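Study Places and Evening Noise in the Holwood Student House
Project report, Réka Kovács and Romain Mallet
Supervisor: Ferenc Bíró

1. Introduction

Many students in Holwood say that they can not study in their own building after dinner. We wanted to know if noise is the main reason, or if light and furniture are also important. The house has 62 residents and we asked all of them to fill in a short form. The form had nine questions and was open during June.

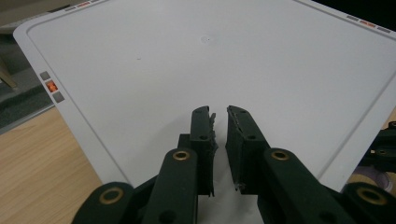
We received 435 comments in total, as each person could write several. Ok-hee Seok helped us to sort them by subject. Noise came first, but comments on tables and chairs were more than we expected. Many residents wrote that the desk in the room is too narrow for a laptop and an open book together, so they go to the shared kitchen – and there the noise begins.

2. Method

We measured the sound level in six places between 7 p.m. and 10 p.m. We used the same phone application each time, and we put the phone on a table at sitting height. We know that a phone is not a precise instrument. For this reason we compare only the places with each other and do not give the values as exact.

Small tables were not used for measuring, as they can shake when a person walks near.

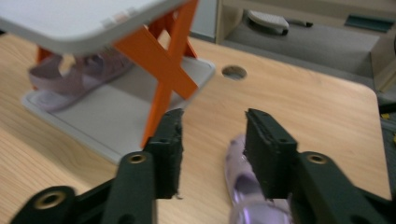 3. Results

The kitchen on the ground floor was the loudest place until 9 p.m. After this time the stairs were louder, mostly from doors. The reading room was quiet on all evenings, but few people used it. In the comments they explain that it closes early and that the lamps are weak.

Residents who have a large table in the room were more satisfied with their study time, also when they live next to the kitchen. 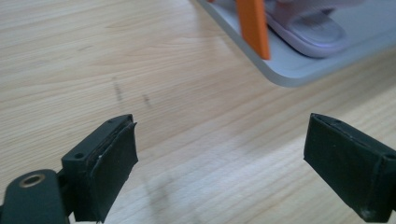
This result surprised us, and we checked the forms a second time with Csaba Szűcs. The difference stayed the same. It is possible that these residents are older students with fewer classes, but we did not ask for the year of study. In a next form we would add this question.

4. Proposals

The reading room should stay open until 11 p.m. in the exam period. Soft door stoppers on the stairs are cheap and can be tried first on one floor.

Contact: Holwood Student House, project desk | © Holwood student projects | Back to top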